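A visit to the pet goods fair in Telletitz

I went to the small fair for pet goods in Telletitz because I wanted to see toys before buying them. In the internet shop everything looks strong and nice, and then it comes home and it is something different. The ticket was 7 euros, and the bus from the station goes every 27 minutes, so please plan for this.

There were two halls. In the first hall it was mostly food, and I passed it quickly. The second hall was better for me. The firm Juludside had a long table with rope toys, and visitors could take them in the hand and pull as hard as they liked. The woman at the table explained to me that a tight twist lasts longer than a loose one, and that I should look at the knots first. I asked how long such a toy lives with a young terrier. She laughed and said over 90 days, if the terrier is polite. Mine is not polite.

Caruso showed beds and blankets. They were soft, but the covers could not be taken off for washing, and for me this is a big minus. At Rulidon I saw brushes and leashes, and also a corner with a mat where visitors could sit down with their dogs. I sat there quite long, my feet were tired.

The organizers wrote at the entrance that 3,343 people came the last time. I can believe it, the line for coffee was very slow.

I bought one rope toy with many colors. It has a mint green part, a yellow band and a pink knot at the end, and now it lies on the floor at home on the beige side of the room. The next fair is in August, and I would like to go again, but then I will bring my own sandwich.

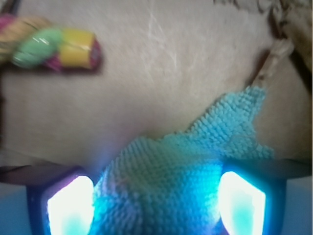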